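4. Recording with the hand-held gripper

This section describes how to collect demonstrations for the Allora grasping study. Please read it completely before the first session. The calibration from section 3 must be finished, otherwise the finger width will be stored with a wrong zero.

4.1 Preparing the place

1. Choose a table in a normal home. We do not ask you to tidy it. The Malter policy was trained first on clean laboratory tables, and it did poorly when the background was busy.
2. Leave the ordinary objects where the family keeps them. Put the target object between them, within easy reach of your arm.
3. Switch on the room lights and wait 30 seconds, so the exposure can settle.

Note: Soft toys belong to object group 2 (deformable). Select this group in the Drikevico recorder before you press Start. It cannot be changed later.

4.2 Recording one grasp

4. Hold the gripper with the fingers open and move slowly towards the object.
5. Close the fingers on the thickest part of the body. For a soft toy, continue to close until the cloth is clearly pressed together, then stop.

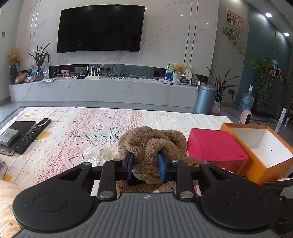
6. Keep this grip for about 4 seconds. The method compares the finger width at first contact with the width at the end of the hold, and the difference is used as the label for softness. A short hold gives a noisy label.
7. Lift, move the object to another free place and open the fingers fully.
8. Repeat until you have 10 grasps of the same object. Change the direction of approach each time - also from the side, if there is space.

Caution: Do not press the object down against the table while closing. The table then takes a part of the force, and the softness label becomes too low.

Caution: Keep your free hand away from the linkage when the fingers move.

4.3 After the session

9. Play back every recording once. Delete those where the object slipped before the hold was complete.
10. Upload the rest to the Dlamini folder with the object group in the name.

Questions about the labels go to Naledi Kekana. For problems with the recorder, please write to Lesego Msimang.

Last changed: November 2024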